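Posted 27/08/2024 by Youssra Shehata

Anuvell stone-look work mat: do you need one?

I have never believed in work mats. A mat is something you buy instead of cleaning the table, and most of the ones I've owned curled at the corners, slid when I leaned on them, or smelled like a tire shop until November. So when Anuvell started pushing its big beige one as a surface for "sorting, repair and small assembly," I assumed it was a placemat with ambitions.

I bought it anyway, and have used it for 8 weeks, mostly for taking apart dead equipment and sorting what's worth keeping.

The speckled stone pattern is the part I expected to hate. Speckles are camouflage for small parts, and for very small parts they are exactly that. I lost 2 steel washers in plain sight on the first evening and found them with my sleeve. Anything dark and bigger than a fingernail is fine. If your work is watch screws, buy something plain and stop reading.

Size is good. It takes up most of the middle of my table and leaves a strip at the side, where I put whatever I don't want mixed in. The maker's sheet says it will survive 2000 wipe-downs. I have no way to check that and I doubt they did either. Mine has been wiped maybe every other day with dish soap and a rag, and it has kept its color, apart from a faint ring where I left an oily bearing overnight.

Grip is where I'd argue with the advertising. On a smooth white tabletop it creeps. Push a heavy part across it and the whole mat goes with you, a little at a time, and by the end of the session it's crooked. I fixed this with shelf liner, which I shouldn't have to do at this price.

I compared it with the Lemo mat, which is thinner and cheaper and grips better, but the edges lifted in the second week. The Tarosari one I sent back.

You will still want a bin. Hard parts skitter when you drop them – the mat deadens the noise but does nothing about the bounce. I use a shallow blue plastic one from Mansour, nothing special, low enough to reach into without looking. Toothed parts go in there so they don't roll off somewhere, and nuts can stay out, flat on the mat, until I've matched them up. 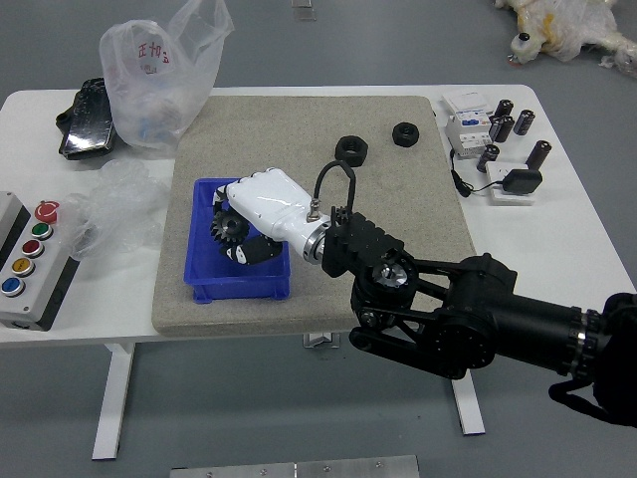
Gear at the blue bin, two nuts still out on the mat, capacitors and the breaker off to the side.

Worth it? At full price, no. I paid 13 dollars less in a sale and I'm still not sure I came out ahead of an old towel. It does lie flat, I'll give it that – it was flat out of the tube and has stayed flat.

Last updated: added the note on shelf liner and the oil ring.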